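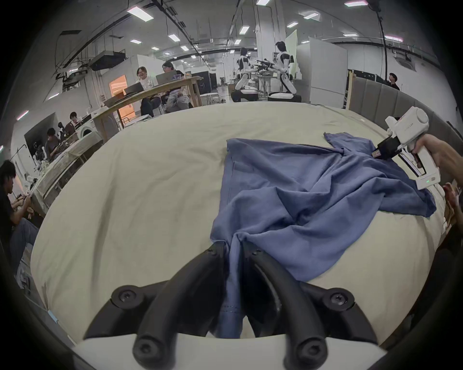
Blue garment on the bed, cream sheet.

Murnmont Guest House: visitor safety walk-round, March
Checked by: Kelly Bainbridge, for Ó Dubhghaill Solicitors
Our file: 1301
Marking: OK / Needs work / Not seen

I love doing these! A good walk-round with the owners is worth a stack of letters later on, and the team at Murnmont had plainly been busy before I got there. Comments are under each item. If a guest is ever hurt and brings a claim, this sheet and the ones after it are what we'll be asked for first, so please keep them all together.

1. Front path and steps
Surface even, no loose slabs: OK
Step edges easy to see: OK
Comment: Lovely job on the white edging. I came back down after dark to try it and could pick out every step. Take a photo of it now, with the month written on the back, and another when it's repainted.

2. Entrance hall
Mat flat and fixed: Needs work
Wet floor sign to hand: OK
Comment: The mat curls at the corner nearest the door. It's a cheap fix and just the sort of thing a claimant's solicitor will ask about. Put the date you replaced it in the book, please, and keep the receipt.

3. Main stairs
Handrail firm along its full length: OK
Carpet tight on every tread: Needs work
Light switches at top and bottom: OK
Comment: Two treads near the half landing have a bit of give. The new rail from Vedberg is solid as anything (I leaned on it with my whole weight). Could the fitter's invoice go in the file too? It shows who did the work and when.

4. Guest rooms
Windows open and close safely: OK
Trailing leads: OK
Wardrobes fixed to wall: Not seen in the back room, guest asleep
Comment: Really pleased with these. Bedside lamps have all been moved so the leads run behind the furniture.

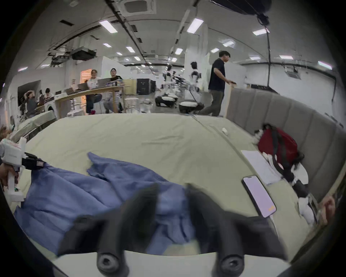 The back room still wants doing, and Tuesday would suit me if it suits you. Otherwise just try the wardrobe yourselves, write down what you found and sign it. A short honest note by whoever looked is perfectly good evidence.

5. Car park
Potholes: Needs work
Lighting: OK
Comment: The dip by the bins is nearly 50 mm deep. Cone it off today and get a price for filling it. Do check the lease before paying, as page 66 seems to put the surface on the landlord, Waltdale Estates. Write to them even if you end up fixing it yourselves, and keep a copy.

6. Records
Accident book in use: OK
Cleaning log signed each day: Needs work
CCTV kept after an accident: Needs work
Comment: The accident book is a joy, with clear writing, times, and names of witnesses. The cleaning log has gaps at weekends. Please don't fill them in now from memory! Start fresh and carry on from here. As for the CCTV, it records over itself, so whoever is on duty needs to know how to save a clip. I've left the steps on a card by the monitor.

7. Insurance
Public liability certificate current: OK
Staff know who to ring: OK
Comment: Tell the insurer about any injury straight away, even a small one where the guest says it's fine. Be kind, get help, write down the facts, and leave any talk of blame to them and to us.

To do before next visit: hall mat, stair treads, back room wardrobe, car park dip, CCTV practice.

Signed: K. Bainbridge
Copy to: owners, office file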